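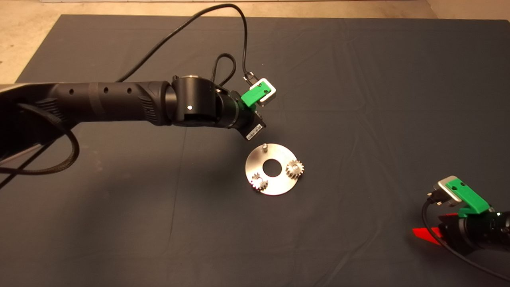 Wetance Regional Fiction Project
Second progress report to the Tremetti Fund
10th September

The grant pays for two things: finishing the edit of the Carhuamaca novel, and getting it in front of readers who don't normally buy historical fiction in translation. The first is going well. I have doubts about the second, and since the Fund asked for a plain account last time, I'll set them out.

The manuscript. The English draft came in at the end of February and ran well over what we had planned for. After two full passes it now stands at 400 pages. The first pass dealt mainly with the frame story, in which the granddaughter goes through the shipping office ledgers. Our outside reader thought these chapters were the strongest in the book. I thought they were slow, and still do, but the cuts I proposed would have broken the link between the ledgers and the fire at the wharf, so most of them were put back. What did go is the long courtroom section near the end. The author agreed to this more readily than I expected, and the translator less so.

The copy edit is complete through chapter 34, leaving only the epilogue and the author's note. The note needs real work. It claims that the harbor strike in the novel "follows the record closely," and it doesn't. Two of the main events have been moved by several years and one of the ships never called at that port. None of this matters in a novel. It matters in a note that says otherwise, and I have asked for it to be rewritten before we set type.

Advance readers. Our application said we would recruit readers through libraries and book clubs in and near Flasville. We sent out 234 advance copies and asked for a short response form in return. The forms we have back are warm, often very warm. I would be careful with them. People who get a free book and a polite letter tend to be kind, and the form we designed asked "What did you enjoy most?" before it asked anything else. Several readers praised the ending in words that suggest they had read the back cover and stopped. The more useful replies came from one club that meets above the hardware store and plainly did not care for the middle of the book. They found the brothers hard to tell apart -- a fair complaint, and one we have acted on by changing the younger one's name and giving him an earlier entrance.

We also said in the application that we would reach new readers. I can't show that we have. Most of the people who answered already read historical novels, many of them war sagas and family-secret stories, and they compared ours to those. The form didn't ask what they had read in the past year. It should have. A revised form is ready for the next round.

Cover and catalog copy. The first cover had a woman in a long coat walking away from us toward the sea. So does nearly every other book on that shelf. The distributor likes it and says it will sell. They gave no evidence for this beyond the fact that everybody does it. We have asked the designer for a second version built on the ledger pages and will decide between them once we have seen both at thumbnail size. The catalog copy has been rewritten to drop "sweeping" and "unforgettable." I expect at least one of them to creep back in.

Money. Spending on editing and translation is within budget. Postage is over, mainly because the advance copies went out heavier than quoted, and we have covered the difference from the events line. That leaves less for the reading tour. I am not sure the tour was a good idea in the first place. Attendance at the two trial readings was thin, and sales at the table were thinner. I would like to talk with the Fund about moving what remains into a larger library mailing.

Next steps. Finish the epilogue, settle the note, choose the cover, send out the new form. Typesetting can start as soon as the note is approved. The publication date in the original schedule still looks possible -- though I said the same about the draft, and it arrived late.

The full budget sheet and copies of the reader forms are attached separately.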